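Section 6: Setting the grip for soft fabrics

Before you start, finish Section 5 and leave the arm at its rest position.

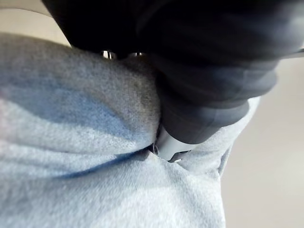

Fig. 6.1 Wrist camera view, fingertip pressed into grey fleece.

6.1 What this section covers

The Fikis arm was designed around wooden blocks and plastic cups, and the settings it starts with are for things that keep their shape. Cloth does not. If you ask the arm to pick up a garment with the block settings it will either close above the fabric and come away with nothing, or push down hard enough to stall the wrist motor. This section takes you through setting the touch height, the press depth and the closing force so that the gripper takes hold of a fold and lets go of it again cleanly.

Allow an evening for the first attempt. If you are using the arm in the shared workshop at Jultville, book the end bench, which is the only one with the clamp holes drilled.

You will need:

The arm, clamped down and powered from its own supply
The Bukness control board with the wrist camera plugged in
One fleece or sweatshirt, light in colour, with no zip or drawstring
A tea towel or similar thin cotton cloth
A steel rule
Masking tape and a pencil
The 2 mm hex key from the hardware bag

CAUTION: Keep the stop button within reach of your free hand for the whole of this section. The arm moves without further warning once a test has been sent.

CAUTION: Take off scarves, lanyards and loose cuffs. Settings that let the gripper hold fleece will also let it hold your sleeve.

6.2 Preparing the bench

1. Clear the area the arm can reach. Tools left at the edge are easy to forget, and the elbow swings wider than the gripper.

2. Wipe the bench and let it dry. Fabric slides on dust.

3. Mark a square of bench with masking tape, directly in front of the base. Write FRONT on the side nearest to you.

4. Lay the fleece in the square and push it together from both sides until it stands up in soft folds. Do not smooth it flat. A flat garment gives the fingertips nothing to close on, and the flat method is dealt with separately in Section 8.

5. Switch on the bench lamp and turn it so that the light falls across the folds from one side. Straight down from above hides them from the camera.

Note: Dark fabric works, but it is harder to learn on. On a pale fleece the creases show up as shadow and you can follow them in to the fingertip, as in Fig. 6.1.

6.3 Checking the camera

1. Turn on the board and wait for the steady light.

2. Open the control page and choose Wrist View.

3. Look for the fingertip near the middle of the picture. If it is well off to one side, loosen the two camera bracket screws, turn the bracket a little and tighten them again.

4. Check the focus on the fingertip and the cloth. The dark body of the gripper is very close to the lens and will look blurred. Leave it that way. If you focus on the body you lose the fabric, and the fabric is what you need to see.

5. Press Save View.

Note: Jamila Mridha's build uses a longer bracket than the one in the kit. If you have printed hers, follow the same steps but run the collision check in Section 4 again afterwards, as the bracket can meet the forearm when the wrist is fully bent.

6.4 Finding the touch height

The touch height is the point at which the fingertip first meets the cloth. The arm works it out from the load on the wrist motor, so it needs a reading with nothing underneath first.

1. Take the fleece out of the square.

2. Choose Soft Items, then Zero Load. The arm lowers to just above the bench and comes back up. Wait for the tone.

3. Put the fleece back and bunch it as before.

4. Choose Find Touch. The gripper comes down slowly and stops when it feels resistance.

5. Look at the number in the Touch box. On our test arm with a medium-weight sweatshirt it was 2,393. Yours will be different, and the figure means nothing except in comparison with your own readings.

6. Repeat steps 4 and 5 until two readings in a row are close to each other. Lift and re-bunch the fleece each time.

If the gripper stops in mid air, the zero reading was taken with something in the way or the cable is dragging. Check that the camera cable has slack at the wrist and start again from step 1.

If the gripper does not stop at all, press the stop button. Go back to Section 5 and repeat the wrist motor test before you carry on.

6.5 Setting the press depth

Touching the fabric is not enough to pick it up. The fingertips have to go down into it a short way, so that cloth rises on either side and can be caught.

1. Set Press Depth to 4 mm.

2. Choose Press Only. The gripper lowers to the touch height, goes down by the depth you have set, and holds there without closing.

3. Look at the wrist view. You want to see the tip sunk between folds, with the fabric rising beside it. A mound of cloth pushed up against the underside of the gripper is normal with thick fleece and does no harm.

4. If the tip is only resting on the surface, raise the depth by 1 mm and try again. Do not go past 6 mm without checking the clearance with the steel rule.

5. Choose Lift, then Save Depth.

CAUTION: Never set the depth by eye on a single layer of cloth. With only one layer there is nothing to absorb the movement and the fingertips will hit the bench. Ha-neul Ko bent a tip this way on the second build, and replacements have to be filed to fit.

6.6 Setting the closing force

1. Set Force to Low.

2. Choose Press and Close. The gripper goes down and closes, and stays down.

3. Choose Lift Slow. Watch the fabric directly, with your own eyes, and leave the screen alone for this step.

4. If the fleece comes up and stays up while you count to ten, press Save Force and go on to 6.7.

5. If it slips out, lower the arm, move Force up one notch and repeat.

6. If it slips out at every setting, look at the fingertips. Lint on the gripping faces is the usual trouble. Unplug the arm, clean the faces with a dry toothbrush and try again from Low.

Note: Use the lowest force that holds. A high setting leaves pinch marks in brushed fabric and heats the gripper motor during long runs.

6.7 Setting the release

Fleece clings. It can stay hooked on a fingertip after the gripper has opened and be dragged out of the square on the next move.

1. Pick up the fleece as in 6.6.

2. Choose Release. The gripper opens fully, waits, and lifts.

3. If the cloth hangs on, turn on Shake. This adds a short turn of the wrist each way before the lift.

4. If it still hangs on, unplug the arm and run a fingernail along the edges of both tips. Take off any burr with fine wet-and-dry paper, working away from the gripping face.

6.8 Trying a thinner cloth

Repeat 6.4 to 6.7 with the tea towel and save the results under a second name. Bunch it more tightly than the fleece. Thin cotton gives a much weaker reading at the touch stage, and you may need to take the arm down at half speed to get the same number twice.

Sutrisno Wibisono keeps a paper copy of his settings taped inside the lid of the control box. We suggest doing the same. The board holds only the last saved set for each name, and an update clears them all.

6.9 Error messages

E-LOAD: The wrist motor met more resistance than it should. Press stop, lift the arm by hand with the power off, and look for cloth caught in the wrist joint.

E-GRIP: The gripper closed all the way with nothing between the tips. Increase the press depth or bunch the fabric again.

E-1,083: The camera picture has been lost. Push the plug in at both ends. If the message comes back, the cable has probably broken where it bends at the wrist. Part number and fitting are in Section 9.

6.10 When you have finished

1. Send the arm to its rest position.

2. Switch off at the board, then at the wall.

3. Brush lint off the fingertips and out of the wrist joint.

4. In the shared workshop, write your settings in the bench book, with the kind of fabric next to them.

Sections 6 and 8 were written by Daniyal Lodhi and tested by Nivaldo Meireles on the Rondonuwu base plate. The older base plate is slightly taller - if you have that one, all touch readings will be different, but the steps are the same.

Go on to Section 7, Moving a garment from one place to another.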